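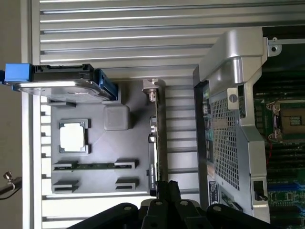

Projektbericht — Ablage für Serverbauteile beim Zerlegen und Wiederbestücken
Stand März, Yasuo Minami und Bhavana Sastry

Ausgangslage. Bei Serham werden gebrauchte Server geöffnet, geprüft, zum Teil neu bestückt. Teile liegen dabei meistens irgendwo. Auf dem Gehäuse, auf dem Lieferschein, einmal in einer Brotdose. Aufgabe aus dem Kurs: einen Platz neben dem offenen Gehäuse schaffen, an dem jedes Bauteil eine feste Stelle hat. Name des Projekts ist Clirkonora, kommt von Bhavana, bedeutet nichts weiter.

Umfang. Vier Teilesorten: Festplatte 3,5 Zoll, Prozessor, Speichermodul, Erweiterungskarte. Lüfter und Netzteile haben wir weggelassen, die sind zu groß und werden dort in einem anderen Raum gemacht. Kabel auch weggelassen. Das war vielleicht ein Fehler, siehe unten.

Aufbau. Graue Ablage aus Kunststoff, sitzt an einer Wand aus Aluminiumprofil. Profil war vorhanden, Reste aus dem Lager von Diridholm, deswegen auch die Rillen, die man eigentlich gar nicht bräuchte. Rechts daneben steht der offene Server. Wege sind kurz, das war der Hauptwunsch aus dem ersten Gespräch.

Prozessor. Liegt mit dem silbernen Deckel nach oben in einer vertieften Aufnahme, an den Ecken stehen kleine Nasen hoch. Erste Fassung hatte einen umlaufenden Rand. Ging schlecht, man kam mit den Fingern nicht dran und hat dann gekippt. Mit den Ecknasen greift man von der Seite. Unterseite darf nicht aufliegen, Kontakte! Steht jetzt auch so in der Arbeitsanweisung, in fett.

Speicher. Zwei Halter pro Modul, je einer für jedes Ende. Darunter noch mal das gleiche Paar für ein zweites Modul, auf dem Foto nicht belegt. Abstand der Halter haben wir 2 mal geändert. Beim ersten Druck zu eng, Modul klemmte, beim zweiten zu weit, Modul fiel beim Anstoßen raus. Der dritte passt. Grund für das Hin und Her war simpel, wir hatten die Länge vom Datenblatt genommen und die Wandstärke der Halter nicht abgezogen. Peinlich aber dokumentiert.

Festplatte. Hat links einen blauen Griff und rechts ein blaues Teil an der Anschlussseite. Liegt oben quer über der Kante der Ablage, der Griff steht dabei über das Profil hinaus. Bhavana findet das gut, man greift sofort zu. Yasuo findet es nicht gut, man bleibt mit dem Ärmel hängen. Nicht entschieden. Vorschlag für die nächste Fassung: Platte weiter nach rechts, dann verliert man aber Platz über dem Prozessor.

Erweiterungskarte. Steht am rechten Rand hochkant, Blech am oberen Ende. Liegend hätte sie die halbe Fläche gebraucht. Nachteil, der kleine Aufdruck unten am dunklen Gehäuse der Karte ist in dieser Stellung mühsam zu lesen, man dreht den Kopf. Für die Erfassung der Nummern müsste man sie rausnehmen. Haben wir in den Ablauf geschrieben als eigenen Schritt.

Zum Gehäuse. Große Luftführung aus silbernem Metall, gerundete Ecken, in der Mitte ein Lochgitter mit vielen kleinen eckigen Löchern. Graue Rändelschraube oben am Gitter, weißer Aufkleber links unten. Wir wollten anfangs auch für die Luftführung einen Platz vorsehen. Sie ist aber sperrig und wird im Betrieb sowieso hinter die Werkbank gestellt, also gestrichen. Für die Schraube fehlt ein Schälchen. Kleinigkeit, wurde aber in jeder Rückmeldung genannt.

Ablauf beim Zerlegen, so wie er jetzt im Ordner liegt:
Server vom Strom, Deckel ab, Erdungsband anlegen.
Karte ziehen, hochkant in den Halter.
Festplatte oben auf die Kante.
Luftführung abnehmen.
Speicher, immer beide Seiten entriegeln, in die Halter. Oberes Paar zuerst belegen.
Prozessor zuletzt, nur an den Kanten anfassen.
Beim Bestücken andersrum.

Die Karte kommt zuerst dran, obwohl man sie auch später ziehen könnte. Im Weg ist sie trotzdem, jeder stößt beim Speicher mit der Hand dagegen. Reihenfolge stammt von den Leuten im Betrieb und nicht von uns.

Erprobung. 6 Personen aus dem Betrieb, jede einmal mit losem Tisch und einmal mit Ablage. Insgesamt 322 Handgriffe notiert, per Strichliste, Yasuo hat gezählt und Bhavana gestoppt. Zeitgewinn beim Ausbau klein. Beim Einbau deutlicher, weil nicht gesucht wird. Eine saubere Statistik ist das nicht, dafür hätten wir mehr Durchgänge gebraucht und die Leute hatten auch noch ihre normale Arbeit. Ein Prozessor lag einmal falsch rum in der Aufnahme — hat jemand selber gemerkt, die Aufnahme verhindert es aber nicht. Eine Markierung für die Ecke wäre schnell gemacht. Auf der Liste.

Material. Filament von Bhat, grau, eine Rolle reichte nicht ganz. Der Kunststoff ist nicht ableitfähig! Für den Versuch mit ausgemusterten Teilen ok, für den echten Betrieb nicht. Muss vor einer Übergabe geändert werden, der Betreuer hat das zu Recht angestrichen. Ableitfähiges Filament ist teurer und druckt sich laut Werkstatt schlechter, Angebot ist angefragt.

Offen. Kabel, wie gesagt. Schälchen für Schrauben. Eckmarkierung. Position der Festplatte. Und ob die Halter auf Dauer mitmachen, Serham rechnet mit 2,000 Wechseln im Jahr und wir haben das natürlich nicht getestet. Eine Nase an einer frühen Aufnahme ist schon abgebrochen, lag vermutlich an der Druckrichtung, seitdem drucken wir liegend.

Aufteilung der Arbeit. Zeichnung und Druck Bhavana, Profil sägen und Montage Yasuo, Erprobung und Text zusammen. Die Maßzeichnungen liegen im Anhang, die zum Kartenhalter ist noch die alte Fasung und wird nachgereicht.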